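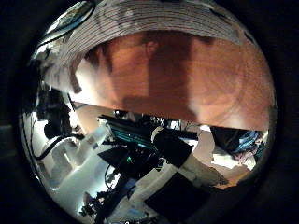
I went over to Itcombe on Saturday for the open morning at Stergiou, the little automation shop behind the station, mostly so I could see how they look after the one arm everybody writes to me about. They call it Inia, and it was the second stop on the tour, after coffee. I'd pictured something fenced off and spotless, and instead it lives among its own cables – black cords running all over the place, a box with teal stripes lit up along its top, a tiny green light off in the dark. I loved it right away! My own bench at home looks like that on a good day.

Our guide was Réka Vida, and she let us stand close and ask whatever we liked. She does the servicing on this arm herself and has for 2 years. Her routine starts with the cables, before she touches a screw. She runs each one through her fingers from the plug end, feeling for a flat spot or a nick in the jacket, and then she moves the arm slowly through its whole reach by hand while she watches where the slack goes. If a cord pulls tight anywhere, it gets rerouted that same day. She told us the worst fault they ever had was in August, when the gripper kept dropping out for a second and coming back. They swapped the controller, they swapped the power supply (twice, poor things), and it was one connector that had worked itself a hair loose.

The camera down by the wrist gets its own bit of fuss. It has a very wide lens, so it sees a big round bulging view with black all the way around, and everything straight comes out bent. I got to look at it on the monitor and felt slightly seasick. Réka recalibrates whenever the camera has been taken off, even if it went back on the very same screws. She holds up a checkered board at different angles, the software grinds away for a bit, and then the arm has to touch a set of marks. I asked what happens if it misses. "Then I do it again," she said, and went looking for her board.

The gripper comes off every 1,000 cycles for cleaning and new pads. The log sheet by the door said 1,005, so I teased her a little, and she took it well – she'd held off so we could watch. Off it came, wiped down, new pads, back on, tightened a bit at a time in a cross pattern like the wheel on a car. I timed it, because I'm like that. 90 seconds for the last part!

After that we got a quick look at the Kakis cell next door, but it was switched off and the group was getting hungry, so I can't tell you much. Parking is easy if you come in by the station side. Bring a sweater, and ask to see the old connector, which Réka keeps in her desk drawer.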